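The Long Wait for Someone Else to Do the Ironing

By Lorna Galbraith

I have wanted a robot to put my washing away ever since I had washing of my own, so when Zaltinholm asked if I'd like to spend a day watching machines try, I was on the early train to Darkby before they could change their minds.

The workshop is on the first floor, above a tile showroom, and it smells of warm dust and coffee. People here talk about laundry the way other people talk about football. Sleeves are trouble. Collars are worse. A towel is easy, until it lands on the floor in a heap and has no obvious corners, and then it's a proper puzzle (I'd never once thought about how I find the corner of a towel — I just do!).

Hanging things up is the chore that won me over. To you and me it's nothing: hook over the rail, a little tug, on to the next. To a machine it's a whole string of small decisions, and the cloth changes shape with every one of them.
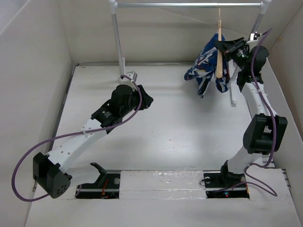
Letting go is the hard bit, I was told. Too soon and the lot slides to the floor, too late and the arm drags the hanger along with it. Out of 61 tries in the log for the morning I visited, 39 ended with the clothes still up. I thought that was wonderful. The team looked rather glum and went back to their screens.

Over lunch they told me about Pinto, their older project, which sorted socks and took 12 minutes over six pairs. Vinier, the newer one, is meant for shop stockrooms, where the rails are all the same height and there's no cat asleep in the basket. That seems a sensible place to start, and I'd expect to see machines hanging shirts behind a shop long before one turns up in my spare room.

So can they do the chores yet? A few, slowly, with a person close by. I still came home thrilled, and I'm going back in March, when they hope to have a go at duvet covers.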